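30/09/2025
By a contributing columnist

I have a soft spot for bakeries that fill their own baskets. The one near me does the croissants first, then the twists, and the woman behind the counter turns each one so the glossy side faces the customer, and I've stood there with my wallet out watching her do it more often than I'd care to add up. So when the brochure for Urar landed on my kitchen table I read it with my arms folded, I'll admit, and a cup of tea going cold beside me.

Urar, in case you haven't had the brochure, is a tabletop picking arm sold by a firm called Kuvmont and hired out by the month. It's pitched at small food shops: bakeries, sandwich counters, the sort of place with two people on in the morning and a lineup by eight. The arm moves things from a tray or a counter into a basket or a box. The starter plan is $187 a month, with a 16-month minimum, and if you'd sooner own the fingers and the wrist camera outright you can have them for another $1,893. Everything else goes back to Kuvmont when you've finished with it.

My view, for what it's worth, is that they have built something clever and are selling it with the wrong story. The brochure talks about speed. There's a graph about speed, and a smiling baker who has presumably been given back some time by all this speed. I spent a good part of a morning with the thing at Narberg, the shared kitchen that has had one on trial, and speed was the last quality I'd have picked out. It was careful, and slow in the way a new employee is slow in the first week, when they're frightened of squashing something. I found I rather liked that! A pastry is a hard thing to hold. It's light, it flakes, it has ridges all down its length, and a grip that's fine for a tin of tomatoes will leave you with crumbs and an apology.

The basket gave me more to think about than the bread did. I had never considered what a nuisance wicker must be for a machine, with all those little gaps and shadows and a fat braided edge wandering around the top. To you and me it's a basket before we've even looked at it. To something with a camera at its wrist, working up close, it must be a great field of bumps with a rim somewhere in it, and the rim has to be found before anything can be put inside. I'd have happily read four pages on that. The brochure gives it half a sentence, under "compatible containers".

So I'd ask Kuvmont to be plainer with people. Tell the shop owner what sort of baskets it copes with, and whether the soft-sided ones are a worry. Tell them what happens with icing sugar. Tell them who comes out when it stops on a Saturday morning, and how far that person has to drive. A family bakery signing up for 16 months deserves those answers on page one, well ahead of the graph, and I'd want them in writing before the first payment left my account.

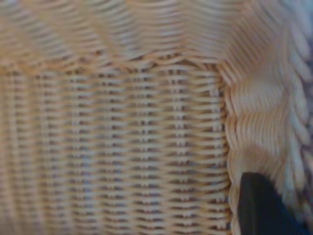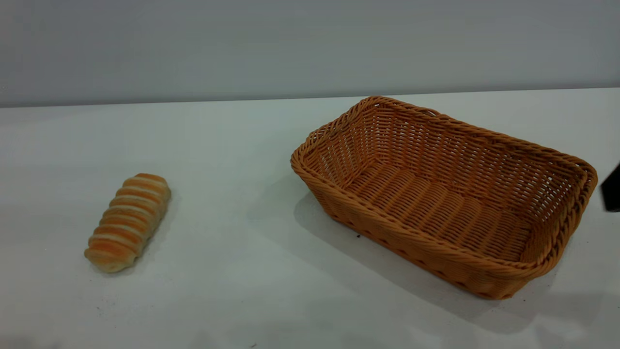 The morning's work at Narberg: the weave of the basket at close quarters (first photo), and a twisted roll on the white table with the basket beside it (second photo).

Would I hire one? For a shop with steady orders and a sore-shouldered owner, I think I might, though I'd haggle over the minimum term and ask for October free while everyone got used to it. For the bakery near me, no. I like having my twists turned glossy side up by somebody who knows I'll want the dark one at the back, and I'm prepared to wait in line for it.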